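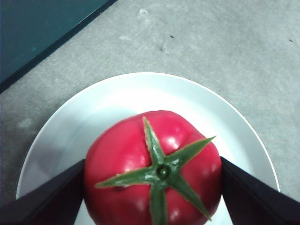
Wrist view, fingers closed in on the tomato.

Week 4: collecting demos
Last updated 9/19/18

I want you thinking about variety before you touch the Stan arm. If all 300 of your demos begin with the tomato in the same spot, the policy learns that spot and very little about tomatoes. So move things! Swap the plate for the tray, turn the stem, start the arm somewhere new.

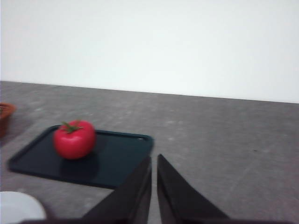

Keep the slow, clumsy demos too (mine are mostly clumsy) - just tag them in Clollex before you upload. I toss a demo only when the log has a gap in it.
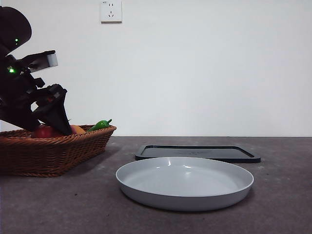
Side view, gripper down at the basket.

Bring 100 tagged demos to lab.

Related
Week 3: Teleop basics
Ukow setup notes
Reading: the Dondness task list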